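3.2 Setting and materials

Play sessions took place at two sites, the Brokitau family center and the after-school rooms at Kelby. Both sites serve children between four and seven years old, and both had a regular building hour on their weekly plan before the study began. We kept that hour as it was. Children came and went as they normally would, and an adult known to them stayed in the room throughout.

In all, 99 children took part. Written consent was given by a parent or guardian, and each child was also asked on the day whether they wanted to join in. Children who said no were offered drawing or books in the same room. A child who left the table and came back within the hour was treated as having had one session, a rule we took from Sepúlveda's earlier work on interrupted play.

The question in this part of the study was how children talk when they begin from a heap and how they talk when they begin from pieces sorted by color. Teachers at both sites told us that sorted pieces make for quieter play. Barroso had made the same remark in her notes on the Kelby rooms, but had no recordings to test it with. We recorded sound only during the sessions. Talk was transcribed by Valcárcel and checked by a second listener, who worked without knowing which start had been used.

Across both sites we collected 301 sessions. Of these, 244 were kept for analysis. The rest were dropped when the sound was too poor to transcribe or when the child played alone for the whole hour and did not speak. Sessions were spread over the school year, with a break in August, when both sites close.

An utterance was marked as a request if the child asked another person for a piece, a turn or help. It was marked as a plan if it named something the child meant to build or a step still to be done. Comments on finished work were coded apart from both. When an utterance fit more than one code, the earlier part decided. The full coding guide is given in Appendix B, together with the 14 practice transcripts used to train the coders.

In the heap start, toy building blocks were placed together on a table with no order by color or size (Figure 2). In the sorted start, the same blocks were set out in separate groups.

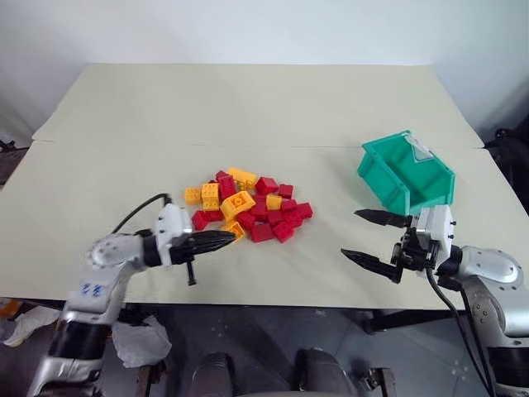
Page last changed: 12th December

Figure 2. Heap start, with red and yellow-orange blocks in a loose pile. The yellow blocks differ in shape and include a large arched one.

Arched pieces turned out to matter for the coding. Children called them bridges, doors, tunnels or hats, often before they had built anything, and we had to decide whether such a name was a plan. Following the Clodano scheme, we counted it as a plan only if the child went on to say what the piece was for. "This is a door" was coded as naming. "This is a door for the farm" was coded as a plan.

Adults were asked to answer children as they usually would, but to avoid suggesting what to build. Where an adult did make a suggestion, the child's next utterance was left out of the plan totals.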